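Bench hands wanted – small parts sorting and packing, Nultgate

Posted by Bosten

We need 2 people for the small parts benches at Nultgate. Start as soon as you can, Monday if possible. Part time to begin with, may go up in the spring if the Lodik work carries on.

The job

Table work, sitting or standing, up to you. You get a tray of mixed bits – lids, connector housings, little rolls, caps, clips – and a list. Pick out what's on the list, put it on the mat, look at it, put it where it goes. Then the next one. That's most of the day. Some people love it and some last till lunch, so please be truthful with yourself before applying.

Also:
– checking housings for bent or snapped latches
– matching lids to tubs by size and colour
– bagging, labelling, sealing
– taping the mats back down when the corners lift (they do)
– keeping the tabletops clear at the end of shift, sweeping up
– writing down shorts and odd ones on the sheet, legibly!!

No heavy lifting. A full tote is light enough to carry in one hand.

The benches and the sort of parts:
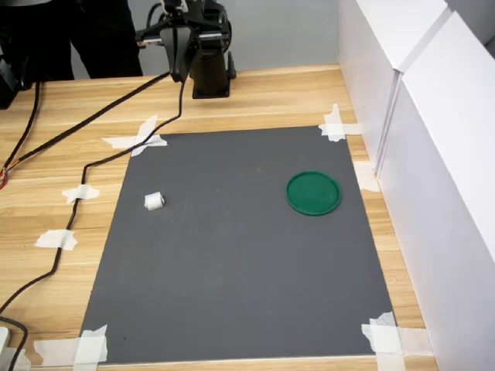
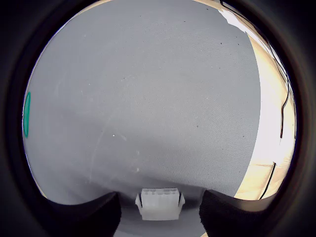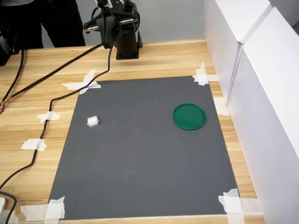

Hours and pay

Two shifts going. Mornings 9 till 2, afternoons 2 till 5. Same rate for both. You can ask for one or the other but we can't promise, the mornings go quickly. Paid every fortnight, rate is on the form. There is a paid trial shift before anyone signs anything, so you can see what it's like and we can see how you get on.

Breaks are paid. Kettle, fridge, microwave upstairs. Parking is poor – the bus is better, stops at the end of the road. Bikes can come inside.

Who we want

You don't need experience. We'd like:
– good close eyesight, glasses fine
– steady hands, some of the pieces are smaller than a fingernail
– patience, see above
– someone who puts things back in the right tray even when it's nearly home time
– basic reading and writing in English for the count sheets

Handy but not needed: stockroom or kitting work, electronics assembly, sewing, model making, anything fiddly realy. We had someone from a haberdashery counter who was the fastest sorter on the Anozie job by a mile.

Please no long nails or loose bracelets on the bench, they catch on the clips. Tie hair back. Closed shoes. No food or drink at the tables, not even water, there's a shelf by the door for bottles.

What a first week looks like

First shift is lids and larger parts only. Next couple you do housings with somebody next to you. After that you're on your own list but there's always someone to ask. We'd much rather you ask than guess. A wrong part in a bag means the entire batch gets opened and checked, and a batch is 725 bags, so you can see why we go on about it.

Speed comes later. Don't rush at the start.

How to apply

Fill in the short form on the Bosten jobs page and pick Nultgate from the list (not Nultgate Stores, that's a diferent team). No CV needed but send one if you've got it. Tell us in a few lines:
– which shift you'd prefer
– when you could start
– any fiddly work or hobby you've done
– anything we should know about seating, lighting or access. The benches are on the ground floor, toilets too, the break room is up one flight. If the stairs are a problem we can sort out somewhere downstairs.

We read them as they come in and will take the advert down once both places are filled. Trial shifts are offered by text so please check the number you put down is right – last time we had several we couldn't get hold of.

If you applied for the Lodik packing in January and didn't hear back, sorry, do apply again, the old forms haven't been carried over.

No agencies please.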